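Film & TV > Sequels > Interviews

Nantana Pongsiri has been asked the same question at every festival, every school visit and, once, while she was having a tooth filled. Is there going to be a second "Traserby"? She laughs when I bring it up, and then she pours me more tea and makes me wait a little for the answer, which I suppose is fair enough after all the waiting the rest of us have done.

For anyone who missed it, "Traserby" was the small, sweet, slightly peculiar family movie about a girl who inherits a seaside town that only appears at low tide. It cost very little, it opened on 83 screens, and by the end of its run people were taking their grandmothers to see it for the second time (I took mine, and she cried at the ferry scene both times). Pongsiri wrote it at her kitchen table and directed it herself in 30 days, in weather she still talks about with real feeling.

"I had one raincoat and it leaked at the shoulders," she says. "When I watch the harbor wedding now I don't see the wedding. I see me, off to the left, wringing out my sleeves!"

So, the sequel. There is a script. There have been four scripts, in fact, and she is fond of all of them in the way you might be fond of old apartments. The first picked up the morning after the original ended. The second jumped ahead to Maribel as a grown woman with a daughter of her own, and the studio, Ultska, liked that one very much and then went quiet for most of a year.

"I don't blame them," Pongsiri says. "They had a new boss, and then they had another new boss, and each one wanted to read it from the beginning. I would have done the same. But you do start to feel you're sending letters to a house where the people keep moving out."

The third draft she describes only as "the one with the whales," and she would rather leave it there. The fourth is the one she wants to make. It's called "Intarasuk," after the family who run the ferry, and it follows the ferryman's youngest son, who was in the first movie for all of two scenes and got more fan mail than anybody. Maribel is in it too, though she comes in late and she isn't always right about things, which pleased me a great deal when I heard it.

Has Ultska said yes? "They've said a very warm maybe," she tells me, and she holds her hand out flat and tips it from side to side. A decision is supposed to come in October. She has been promised decisions before and she has learned to keep busy in the meantime, so there's a radio play, and a short film she's helping two former students finish, and a great deal of gardening. 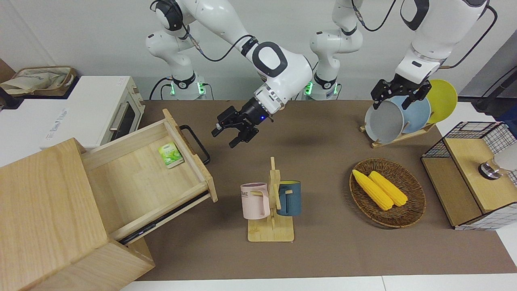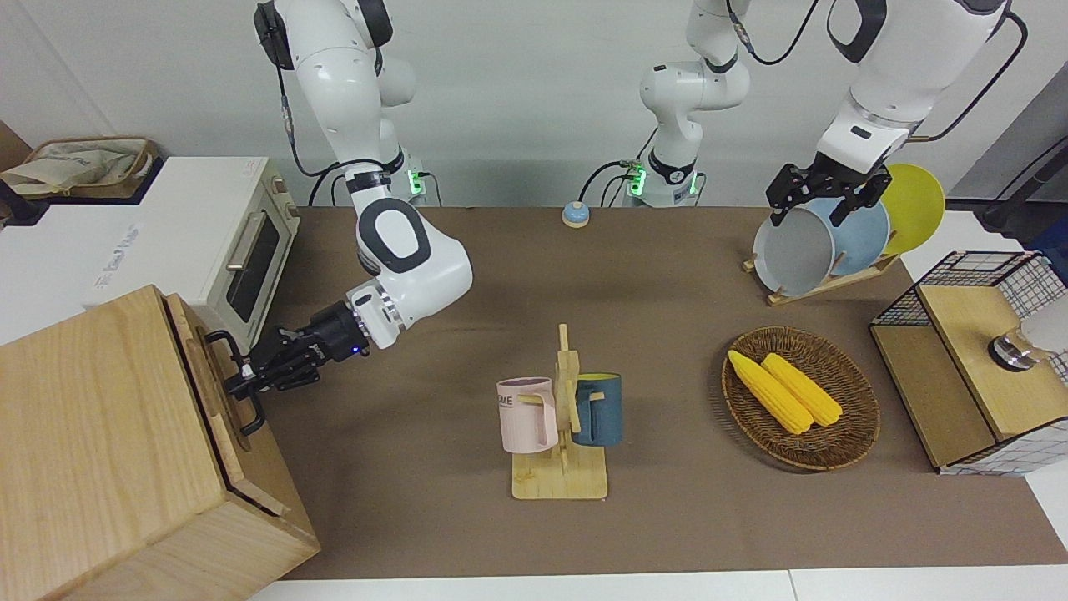
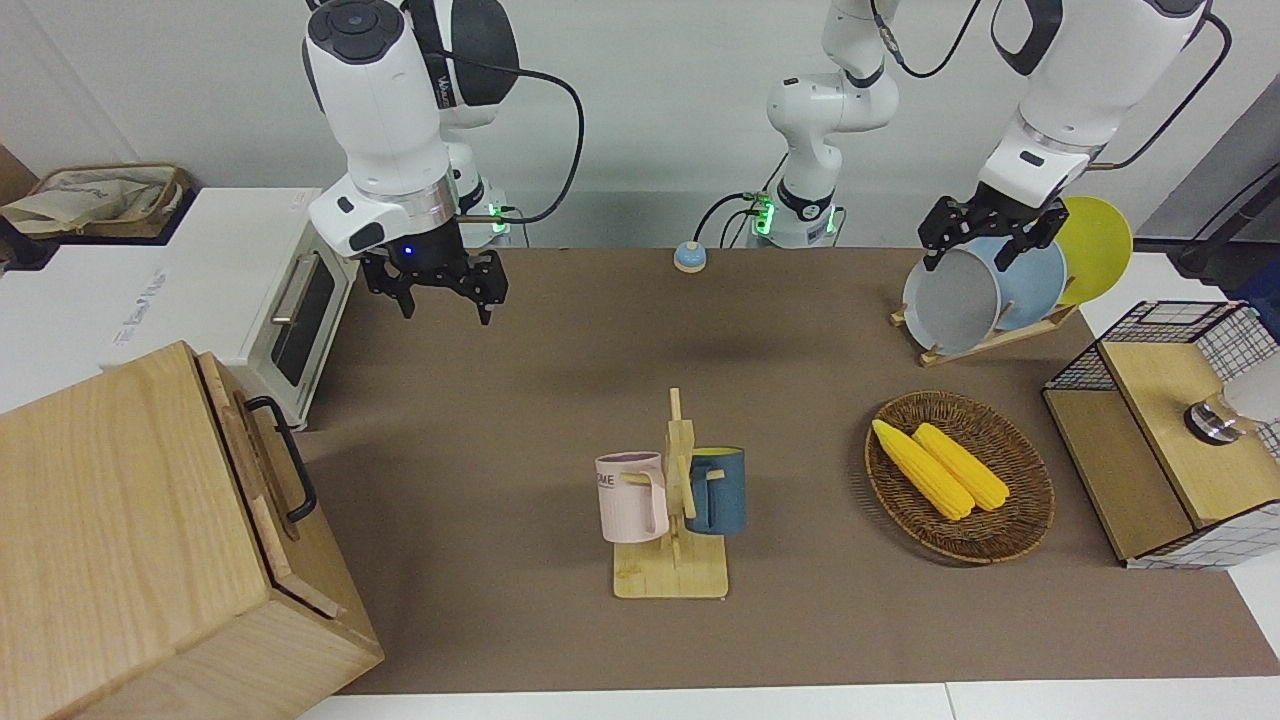 She is careful when we get to the subject of casting. Everybody from the first movie has been asked and everybody, she says, has been kind, but children grow up, and the boy who played the ferryman's son is now taller than the ferryman. She doesn't mind that at all. The new story needs him older, and she likes the idea of an audience noticing for themselves how much time has gone by without a line of dialogue to point it out.

What she does worry about is the town. The original was shot in Jarora, where the harbor was half empty and the crew could paint any door they liked. Visitors came after the movie did, and the place has changed, mostly for the better, with a bakery where the net store used to be. Pongsiri went back last spring with her sister and spent a whole afternoon there, buying buns and trying to work out where she could point a camera.

"I thought I'd be sad about it," she says. "Then a lady in the bakery told me her son learned to swim because of our movie, because he wanted to be ready in case the town came up. How can you be sad about a bakery after that?"

Her own box of keepsakes from the shoot is smaller than I expected. There's a brass ferry bell, a call sheet signed by the crew, and a bundle of letters tied with kitchen string. She says 500 letters came in the first summer alone, and she answered every one of them, though some of the later replies were, she admits, quite short. A few of the children who wrote are in college now and still send her a card at New Year.

I ask what she'll do if the warm maybe turns into a no. She thinks about it long enough for the tea to go cold, and then she tells me she'd probably write it as a novel, and that her sister has already offered to do the typing.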